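Product Review: The Plakura Adjustable Blocking Frame for Knitted and Crocheted Work

Reviewed by Siiri Vainio for the Harju Fiber Arts Guild

Summary rating: 4 out of 5

The Guild's equipment library received a Plakura adjustable blocking frame in July. It was placed on the regular lending list after a period of use by members of the lace, garment and beginner sections. The findings below are drawn from the reviewer's own work and from the comment cards returned with the frame.

Description and contents

The Plakura is a square tension frame intended for shawls, blanket squares and flat garment pieces. Four slotted rails join at the corners with thumb screws. The set includes 115 stainless pins, a cloth storage bag, a printed measuring strip and an instruction sheet in English and Finnish. The rails slide past one another, so the frame can be made smaller for a single granny square or opened out for a baby blanket. A larger model is sold separately and was not tested.

Assembly

First assembly took longer than the instruction sheet suggests. The drawing for the second corner shows the screw entering from the wrong side, and several members built the frame once and then had to take it apart. A corrected sheet has been placed in the bag with the library copy. Members assembling the frame a second time had no trouble with it. The thumb screws should be tightened by hand only.

Performance with lace

The lace section used the frame for a half-circle shawl in fingering weight wool and for a number of edgings. Pins sit in the slots at any point along the rail, and a pointed edging can therefore be drawn out evenly without measuring each point from scratch. Once the screws were tight, the rails did not move under the pull of a wet shawl. Heikki Pelkonen, who leads the section, noted that the pins are short and that a thick picot edging tends to ride up over the heads. He substituted his own T-pins for the final border.

Curved edges require patience. The rails are straight, and the rounded side of the half-circle shawl had to be tied out to them with lengths of cotton thread. The result was good, but the work occupied most of an evening. Members who make mainly round or crescent shawls may be better served by foam mats and flexible wires.

Performance with crochet squares

Results with crochet were very satisfactory. A set of cotton squares for the Guild's charity blanket was blocked in small batches, with all squares pinned to the same rail setting. They matched closely enough to be joined without easing. Acrylic squares were lightly steamed in place, and the rails showed no marks afterward. The printed numbers on the rails are small and pale, and members working in the evening asked for a stronger lamp.

Performance with garments

Sweater fronts and sleeves in worsted weight fit comfortably in adult sizes up to medium. Larger pieces do not fit flat. One member folded a back piece in two in order to use the frame, and the fold line remained visible after drying. The Guild does not recommend this practice.
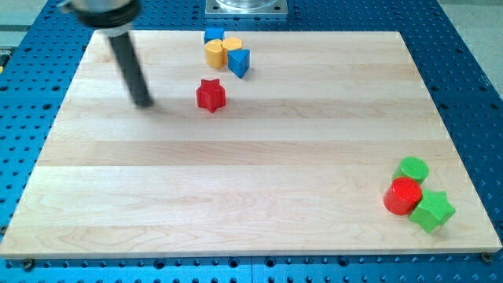
Comparison with other equipment

The library also holds the Arnance folding mat set and an older Flurnero frame. The Arnance mats are lighter, can be arranged in any shape and are the easier choice for a beginner. They hold moisture underneath, however, and heavy wool dries slowly on them. The Flurnero frame dries work as quickly as the Plakura, but its corners have loosened with age and it no longer holds a true right angle. For straight-sided work, the Plakura is the strongest of the three.

Care and storage

Rails should be wiped dry before they are returned to the bag. Two pins showed faint rust where they had been left overnight in a damp border, although they are described on the packet as stainless. Replacement pins are available from the maker in small packets.

Recommendation

The Plakura frame is recommended for members who block squares, scarves and rectangular shawls regularly. It is less suitable for round work and for larger garments. The missing point in the rating reflects the faulty assembly drawing and the quality of the pins. The library copy may be borrowed for two weeks at a time, with one renewal if no other member is waiting. Borrowers are asked to count the pins before returning the bag and to write any shortage on the comment card.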